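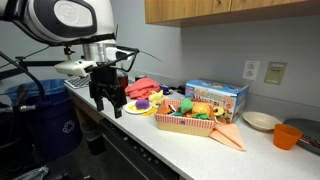 I've never understood why play food has to come in quite so many pieces, and the Mollmont Market Basket set hasn't changed my mind. Within an hour of opening it I had the woven basket full to the gingham rim, bits spilling off a small white plate, and the big peach-coloured wedge propped against the corner. Is it melon? Is it cake? My daughter says cake. I'd have liked a leaflet.

The set cost 53 pounds from Graltik, who list it as suitable from age three. The web page goes on about "early food vocabulary", which I take with a pinch of salt. Mine knew what an apple was already, and the cut slice has a beige face with so little detail that she handed it to me as bread.

The plush pieces are the best of it. The green vegetable and the purple thing are soft, don't hurt when thrown, and have been through a cool wash without losing shape. The yellow plush with the pointed tips I can't identify, though it gets carried about more than anything else. The leafy greens are less good. Ours are under the sofa most days.

I was ready to be rude about the basket and can't be, quite. It stands up by itself and it's a sensible shape. The red and white trim is twee, but that's taste. I do wonder how it will look by next December with a four-year-old dragging it round the kitchen.

Size is the other grumble. With the basket out, there isn't a lot of worktop left to make a real tea on, and if you want to keep the cardboard box as well you'll need a shelf for it. The Furkside set my sister has is smaller, duller and lives in a drawer.

Would I buy it again? At full price, no. In a sale, perhaps, and I'd put half the small pieces away on the first day.

Rating: 4 out of 10 for value, a bit more for the plush.

Filed under: Toys & Play > Pretend Kitchen

Search reviews... Go

© Grewal Family Reviews | Contact us | Back to top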